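双腕卓上ワークセル Kingi ― 製品情報

事務・庶務・小物仕分け作業向け

概要

Kingiは、Nindavierが設計・販売する双腕型の卓上ワークセルです。書類フォルダ、文具、小袋、布製品など、形状と硬さが揃わない物品の取り出し、移載、収納を対象としています。専用治具で位置決めされた部品の高速搬送には向きません。そのような用途には、同社の単軸搬送シリーズPrerkmontを参照してください。

想定する設置先は、総務部門の備品窓口、返却品の受入室、通信販売の小口仕分け室、図書・教材の貸出カウンターの裏側などです。いずれも一回の作業量は小さいものの、品目の切り替わりが多く、担当者が他の業務と掛け持ちしている職場を前提としています。

構成

標準構成は以下のとおりです。

アーム 2基(左右対称配置)
グリッパ 2基(各アーム先端に装着)
手首カメラ
アルミフレームおよび前面レール
制御基板 一式
作業面パネル 白
操作端末ソフトウェア Grivmont
電源ユニット、非常停止スイッチ

三面の壁の仕上げ、作業面に敷くマット、収納具は標準品に含みません。設置先で使用しているファイルスタンド、かご、トレイをそのまま置いて運用できます。ただし、アームの基部に近い位置に背の高い収納具を置くと可動範囲が狭くなるため、収納具は奥の壁に寄せて配置してください。

フレームと取付

両アームは前面のアルミレールに取付プレートを介してねじ止めします。レールは溝付きの押出材で、取付プレートの位置は左右方向に変更できます。出荷時の間隔は標準の作業面に合わせてあり、通常は変更の必要はありません。変更した場合は、Grivmontの「基準合わせ」を必ず再実行してください。

基準合わせには4点の指標を使用します。指標シートは付属しています。作業面に敷いたマットの上に直接置いてかまいませんが、マットにしわがあると高さ方向の誤差が出ます。敷物は四隅を固定してください。

グリッパ

グリッパの指は交換式です。標準の白色指は先端が細く、フォルダの上縁や布の端をつまむ作業に適しています。幅広指は別売です。厚みのあるノートや箱物を主に扱う場合は幅広指を推奨します。

把持力は操作端末から変更できます。初期値は布製品向けに低く設定されており、そのままでは表紙の硬いファイルを保持できないことがあります。品目ごとに値を登録し、作業名と組にして保存してください。登録値は担当者間で共有されます。

作業例

書類と日用品が混在する作業面の整理は、Kingiの導入先で最も多い用途です。奥にファイルスタンド、手前に仕分け対象を置き、片方のアームで収納具を支えながら、もう片方で物品を入れます。片腕では収納具が動いてしまう軽量のかごや、口の閉じやすい袋でも、支える動作と入れる動作を同時に行えるため、収納具を固定する必要がありません。

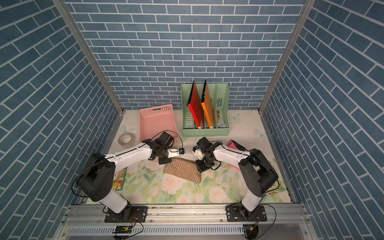
品目の順序は作業者が決めます。Grivmontの作業一覧で上から順に実行され、途中で順序を入れ替えることも、特定の品目だけを飛ばすこともできます。柔らかい布製品は、置かれたときの形によって把持点が変わるため、つまみ損ねが起こります。同じ品目で2回続けて把持に失敗した場合、セルは停止して作業者を呼び出します。自動で再試行を続ける設定は用意していません。

教示

作業の登録は、作業者が手でアームを動かして行う直接教示が基本です。プログラムの記述は不要です。1つの作業につき複数回の教示が必要で、物品の位置と向きを毎回少しずつ変えることを推奨します。同じ位置だけで教示すると、実運用で物品がずれたときに追従できません。

受入試験用の社内設備では、これまでに2139件の教示記録を取得し、把持動作の初期値の調整に使用しています。このうち布製品を含むものは1582件です。初期値は調整の出発点であり、設置先での教示を省略できるものではありません。

導入後の業務の変化

製品の仕様とは別に、導入を検討する職場から問い合わせの多い点をまとめます。回答は応用技術担当のDo-yoon Koによる導入先への聞き取りに基づきます。

担当者の作業時間について。仕分けそのものに費やす時間は減りますが、教示と品目登録に充てる時間が新たに発生します。導入した月は総作業時間が増えた職場が多く、減少に転じるのは品目の登録が一巡してからです。人員の削減を前提とした導入計画は推奨しません。

作業の分担について。手元の仕分けを担当していた人が、そのまま教示と監視の担当になる例が大半です。物品の扱い方を知っている人が教示したほうが、登録のやり直しが少なく済みます。情報システム部門だけで教示を行った職場では、後に現場の担当者が全品目を登録し直しています。

判断の残り方について。どのフォルダにどの書類を入れるか、汚れた布を戻すか廃棄するかといった判断は自動化の対象外です。従来は手を動かしながら行っていた判断を、作業一覧を作る段階でまとめて行うことになります。この変更に負担を感じるという意見は少なくありません。当社では、最初の登録を2人で行い、片方が判断基準を書き留める方法を案内しています。

呼び出しへの対応について。セルの停止による呼び出しは、登録が進むと減りますが、なくなりません。導入初期は1時間に4回前後を見込んでください。窓口業務と兼任する場合、来客対応中に呼び出しが重なります。Grivmontの「保留」を使うと、アームは安全な姿勢まで戻り、担当者が応答するまで待機します。保留中は呼び出し音が鳴りません。

身体的負担について。繰り返しのつまみ動作と、腕を伸ばして奥の収納具に入れる動作が減ります。一方で、端末画面を見る時間は増えます。端末は立位と座位の両方で操作できる高さに設置してください。

記録について。手首カメラの映像は教示記録に含まれます。作業者の手や、書類の文字が映り込むことがあるため、保存期間と閲覧できる人の範囲を運用開始前に職場内で決めてください。映像を作業者個人の評価に使用することは、使用許諾の条件で禁止しています。

設置条件

水平で振動の少ない作業台に設置してください。キャスター付きの台を使用する場合は、必ず全輪を固定します。直射日光の当たる場所では手首カメラの露出が安定しません。壁面に鏡面または強い光沢のある仕上げを使用しないでください。模様のある壁紙やマットは使用できますが、運用開始後に交換した場合は確認動作を行い、把持位置のずれがあれば追加の教示を行ってください。

ケーブルは肩関節と手首の周囲に余長を残して配線します。余長が不足すると、アームを内側へ伸ばしたときにコネクタへ荷重がかかります。余長が長すぎる場合は、物品への引っ掛かりに注意してください。

安全

動作中は作業面に手を入れないでください。物品を追加または取り除くときは、端末で「保留」を選択し、両アームの停止を確認してから行います。非常停止スイッチは、座った姿勢で手の届く位置に固定してください。復帰時は、把持中の物品を取り除いてから再開します。

保守

始業時に、指先の摩耗、取付プレートのねじの緩み、ケーブル被覆の傷を確認してください。レールの溝に紙粉や糸くずがたまると、取付プレートを移動したときに傾きが生じます。清掃には乾いた布を使用し、制御基板の周辺に液体の洗浄剤を使用しないでください。

指先は消耗品です。布製品を主に扱う場合、指先の滑りによる把持失敗が増えた時点で交換してください。左右の指は同時に交換し、交換後に基準合わせを実行します。

別売品

幅広指(左右1組)
指標シート(追加用)
延長レール
端末スタンド
Grivmont 追加端末ライセンス

お問い合わせ

見積および実機確認は、Nindavier応用技術窓口までご連絡ください。実機確認には、実際に扱う物品をお持ち込みいただけます。液体の入った容器、刃物、食品はお受けできません。4月は教示講習の申込が集中するため、講習を希望される場合は見積依頼の際に併せてお知らせください。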